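Contrôle atelier - poste démontage/remontage UC, bâtiment Surklow
8 février 2025 - passage fait par Mared Prosser, relu par T. Ruddock
Fiche n° 3768

Passage rapide, un seul établi vu en détail. Le reste à reprendre dans la semaine.

## 1. Avant ouverture de la machine

- [x] Cordon secteur débranché côté mur ET côté bloc
- [x] Bouton marche pressé cinq secondes après débranchement
- [x] Étiquette de lot sur la fiche suiveuse (lot 172)
- [ ] Bracelet antistatique testé le matin - **pas de trace au cahier.** Trefor dit que oui, mais rien d'écrit donc je laisse vide
- [x] Tapis de sol en état, prise de terre serrée

Commentaire : le testeur de bracelets est rangé dans l'armoire du fond, personne va le chercher. Le remettre à l'entrée, à hauteur de main.

## 2. Établi et boîtier

- [x] Tour couchée, stable, côté ouvert vers le haut
- [x] Établi alu à rainures : pas de vis coincée dans les rainures au moment du passage
- [x] Panneau latéral retiré, stocké à plat sur l'étagère du bas
- [ ] Coupelle magnétique pour les vis - manquante, commandée chez Kristiansen, pas reçue
- [x] Bords de tôle vérifiés à la main gantée, pas de bavure

Bords de la cage disque : ça coupe quand même un peu sur ces modèles. Gants fins obligatoires, je le redis parce que j'ai encore vu des mains nues la semaine dernière.

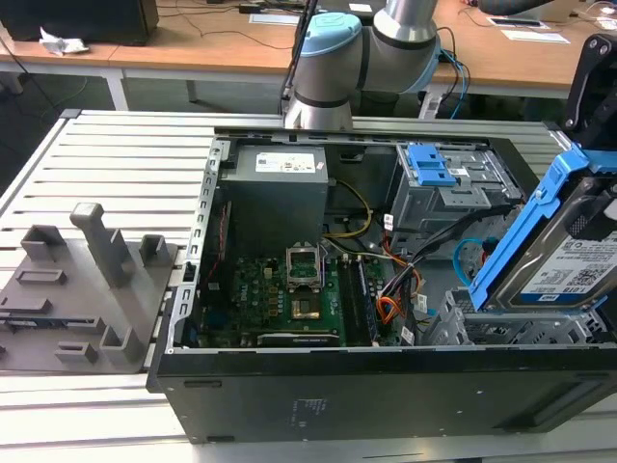 Côté câbles, le gros faisceau orange / rouge / noir / jaune qui descend le long de la carte mère doit rester plaqué et ne pas passer devant la cage disque. Idem pour le SATA bleu clair, qui fait une boucle près des cages : le ramener avant de glisser le caddy, sinon il se pince derrière.

## 3. Carte mère, processeur, mémoire

- [ ] Levier / cadre de maintien du socket refermé - **NON CONFORME**, cadre relevé, processeur dans le socket
- [x] Barrettes : deux, dans leurs slots
- [ ] Capot de protection posé sur le socket si arrêt de plus de 10 min - pas de capot au poste
- [ ] Contrôle du clipsage des barrettes - à faire, oublié

Pour le socket : un outil qui tombe là-dedans et la machine est bonne pour le bac pièces. Soit on referme, soit on sort le processeur et on le met en boîte. Consigne valable aussi pour les pauses courtes. Voir la procedure Arkstead, point 13.

## 4. Disque et caddy

- [x] Disque 3,5", 1.0TB, monté dans caddy bleu
- [x] Étiquette du disque lisible
- [x] Cage disque vide avant insertion, rien au fond
- [ ] Numéro de série reporté sur la fiche - case blanche
- [ ] Effacement certifié joint - attente retour Kunier

Rappel : on présente le caddy droit, on ne force pas. Si ça bloque on ressort et on regarde le câble. Pas de choc, pas de disque posé debout sur la tranche.

## 5. Alimentation

- [x] Étiquette présente sur le bloc
- [x] Câble jaune et noir vers la carte : gaine sans entaille
- [x] Bloc jamais ouvert à ce poste (va à l'électrotechnique, point)

## 6. Autour du poste

- [x] Passage libre jusqu'à l'extincteur
- [x] Extincteur CO2, plomb intact
- [ ] Bac à piles bouton fermé - couvercle fendu, à changer
- [x] Éclairage du poste OK

## À faire

1. Socket à refermer tout de suite - Trefor, avant reprise
2. Cahier antistatique à signer chaque matin, initiales + heure
3. Relancer Kristiansen pour les coupelles (2) et un lot de capots de socket
4. Couvercle bac piles
5. Reporter le n° de série manquant, sinon le lot 172 ne sort pas

Note de Trefor, au crayon sur la version papier : « capots de socket demandés deux fois déja, jamais validés. » Ok, je remonte lundi.

Prochain passage fin février, je verrai les trois autres établis en même temps. M.P.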